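Allotment water charges going up again??

mwaj_plot9
Right, who else got the letter from Imum. Standing charge for the water up to 410 a year for the whole site, split between us, and thats before anyone has turned a tap on. Last October it was nowhere near. Meter reading on mine says 2755 and the letter says "estimated". Estimated by who? I've been down there in all weathers and never once seen a person lift that cover.

Going to write back tonight. Anyone want to add their name say so before 8pm.

pottingshed_pete
Count me in. Same here, estimated, and I wasn't even growing anything on the bottom half this year. Beans failed, slugs had the lot.

kombo_lane_jo
Hang on though. We did vote for the new pipe. It was in the minutes. Somebody has to pay for it, can't have a new pipe and the old price.

mwaj_plot9
We voted for the pipe at 800, Jo. Not for 800 and then a yearly rise on top. Read the second page.

kombo_lane_jo
I have read the second page thanks. It says "subject to review".

mwaj_plot9
Subject to review isnt the same as do what you like. Anyway. Cleared the kitchen table to spread all the paperwork out, every bill back to when Larnusura ran the site, going to put them in date order and see what we've really been charged.

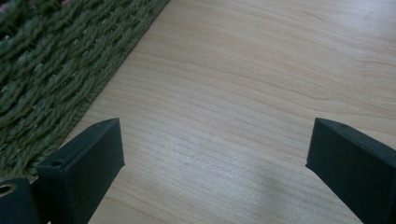 Brian Minja: the Larnusura bills won't help you, they charged by the plot and Imum charge by the tap. Been through this with them already. You need the cubic metres or you're comparing apples and pears.

mwaj_plot9
Cubic metres are on the back of most of them Brian. Not all I grant you.

drip_tray
can someone explain why we dont just use butts. I have three and hardly touch the tap

pottingshed_pete
Because it didn't rain for most of the summer? My butts were bone dry by the second week. Fine for you up by the sheds with a roof to run off. Half of us have no roof.

drip_tray
fair enough. still think people leave hoses on tho. saw one running over the path one evening, no one near it

kombo_lane_jo
Yes!! This. Nobody wants to talk about the hoses. Put a timer on the taps and the bill sorts itself out.

mwaj_plot9
Timers cost money and they get nicked. We had this out over the padlocks. Back to the letter please. Got as far as this:

Dear Imum, your reading for plot 9 is an estimate and does not match the meter. Please send someone to read it. Please also explain the rise in the standing charge, as the sum agreed for the Drostska end pipe was 800 in full.

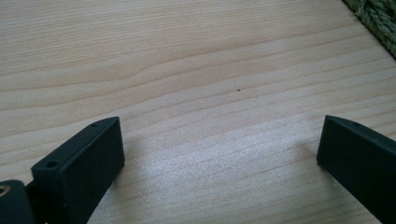 Then a line asking for the old readings for all the plots, and a date to reply by. I was going to say 14 days, is that too soft? Also should I put the total in. I make it 1114 for the year with the standing charge and the usage together, nearly all of it on estimates.

pottingshed_pete
Put the total in. And 14 days is fine, it's what they give us.

Brian Minja
Leave the total out till you've got real readings. If it's wrong they'll pick at that and ignore the rest.

pottingshed_pete
Disagree. They'll ignore the rest whatever you do.

kombo_lane_jo
I'm with Brian on that. Not signing but good luck with it. If you find the minutes from the pipe vote can you scan them, mine have gone missing.

mwaj_plot9
Will do. OK total's out for now, everything else stays. Signed Mwajuma Nyaga, plot 9, and whoever else says yes by 8. Got Pete so far.

drip_tray
go on then, add me. plot 22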